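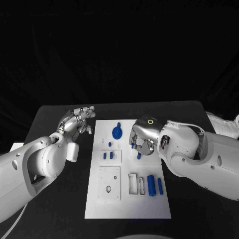

Will the Grerard panels make the poets easier to understand from the back of the Atcombe hall?

A little, maybe, in the last rows on the left side, and nowhere near as much as the brochure promises.

2/28/20

Sound notes, Atcombe hall, ahead of the spoken word and comedy nights. Writing this up while I still believe my own handwriting.

Background for whoever wasn't on the November run. Complaints were all of one kind: people past the middle could hear that somebody was talking and couldn't get the words. Music was fine, or at least people said it was. Comedy was worst, because the front laughed, the back didn't, and then the laugh from the front covered the next line. The comment cards blame "the mic." I don't think it was the mic. Comment cards always blame the mic.

What we have on loan: 16 Grerard panels, fabric-faced, with hooks on the top edge. The loan ends before the festival opens, so we either buy or send them back. I'd like us to decide on something better than how nice the room looks with them up. It does look nice. That worries me, because everyone who walked in today said "oh, it already sounds better" before anybody had made a sound.

Setup. Chairs out in the festival layout, 100 seats, house speakers where they were in November. The Flavier pair on stands, not moved, not re-aimed, levels marked with tape on the desk and left alone. One reader at the stage mic, reading word lists in a flat voice. Listeners write down what they hear. Same reader all day, which I insisted on. The first plan had a different reader after lunch, and then we'd have been testing readers.

Listening spots: 5, spread front to back, one of them under the balcony edge where the complaints came from. Listeners rotated so the person with the best ears wasn't always in the best seat.

Run A, bare walls. Front spots near perfect. Middle okay. Under the balcony poor, with the usual mix-ups: "cap" for "cat," "thin" for "fin," ends of words going missing. Matches November, so at least the problem shows up when called.

Run B, all panels up, split between the side walls as in the Grerard sheet. Front no change. Middle no change I'd stand behind. Left rear better, and better for each listener who sat there. Under the balcony, a few more words right, but the spread between listeners in that seat was bigger than the gain. I'm writing that down as "not shown." It was suggested I write "slight improvement." No.

Run C, same panels moved to the back wall and the balcony front. Expected this to win. It helped under the balcony about as much as B helped left rear, and took away the left rear gain. So we can have one or the other. Rigging the balcony front was a pain and used the good ladder for most of the session.

Run D wasn't on the plan. Panels all down, Flavier speakers tipped toward the rear seats and turned down a hair. Under the balcony went up more than in any panel run. Cost: nothing. Front row said it sounded a little dull. I'd take dull in the front row if the back row gets the joke.

Should have done D first. Noted.

Things I don't trust about all of this:

The hall had almost no people in it. A full house soaks up a lot of sound by itself, and coats more than that. Some of what the panels did today an audience may do for free, in which case the panels add very little on the night. Or a chatty crowd makes everything worse and the panels matter more. I don't know, and neither does the sheet, which shows graphs with no room named on them.

Listeners could see the panels. I tried having them face away and look down at their paper, but they knew. For run D they didn't know what had changed, which makes me like that result more.

By the third round people were learning the word lists. I swapped in a second set, but the sets may not be equally hard. The word "squirrel" should never be in a list like this.

Heating was on for A and off by C. It hums. I caught it late and didn't rerun A. That alone could account for part of C.

Flat reading isn't performing. Half the poets last season backed off the mic when they got quiet, and no wall treatment fixes that. A short mic talk at the door would probably do more than anything hanging on a hook. Sampaio's stage sheet has one line on it, "speak clearly," and I'd like that line replaced.

On Sampaio: they want the panels bought because the theater they book in the other town has them and "the acts like it there." I asked whether anybody had compared with and without. The reply was a photo of the theater. It's a handsome theater.

Where I come down for now: don't buy the full set. Re-aim the Flavier pair for the talking nights, mark that position on the floor, mark the music position in another color. If there's still money, buy 2 panels for the left rear corner and see if anyone notices with the lights down. I doubt it.

To do:
Rerun A and D back to back, heating off both times.
Borrow bodies. Ask the choir to sit in for a half hour with their coats on.
New word lists, shuffled, sealed till the run.
Write Grerard and ask which room the graphs came from.
Label the stand heights. Someone lowered the right one while sweeping and I only found out from the dust ring.
Put the ladder back before the lighting people come looking.

Score sheets are in the blue folder, bottom shelf, behind the gaffer tape. Run C has a coffee stain over the third column, but the numbers can still be read.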